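Work and Automation, handout for session 2
Notes to go with the Drakby canteen case

Hello again. I talked too fast last time, so I've typed up the middle part, where most of you stopped writing. The reading is still the Moltau chapter, and please bring your interview sheets.

Drakby has a staff canteen that serves 144 lunches on a normal day. In May the kitchen started planning for an arm on the clearing counter, sorting plates, bowls and cutlery before they go to the washer. Gunārs Jankauskaitė runs the washing-up side and has done for 17 years, and I spent a long morning with him going through what he does with his hands. Half of it wasn't in the job description! He scrapes, he stacks, he spots the chipped bowl, and he hears from the servers what came back uneaten. The cook changes the menu on the strength of that last bit.

So when the planners wrote "clearing" on the task list, they meant the stacking. Keep this in mind for your own interviews – ask people to show you the job before you ask them to name it.

Stellan Kvam, who does the planning, tries out layouts in simulation first. I like this stage a lot, partly as it's cheap to be wrong in it. You can move a plate, tip a fork up, put a bottle where the arm has to reach past it, and run the whole thing again before lunch.
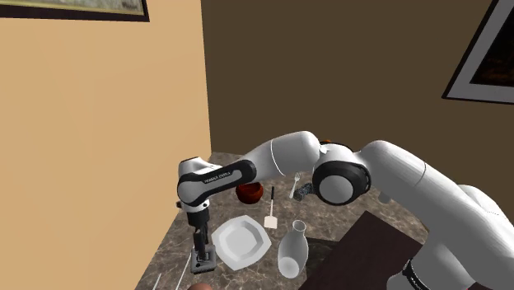
Gunārs was asked in at this point, quite late if you ask me, and his first question was who would stand next to it. It's a good question and I'd like you to use it. If one person minds the arm, is that a step up or a duller day? Do they get paid for knowing when to stop it? Who do the servers talk to?

For the seminar, work in pairs. Pick one task from your sheet, split it into the parts a planner would see and the parts only the worker would mention, and write half a page on where the second lot would go. Trirkoneck people, you can use your warehouse notes again.

Sheets to me by 2022-06-30, on paper or by email.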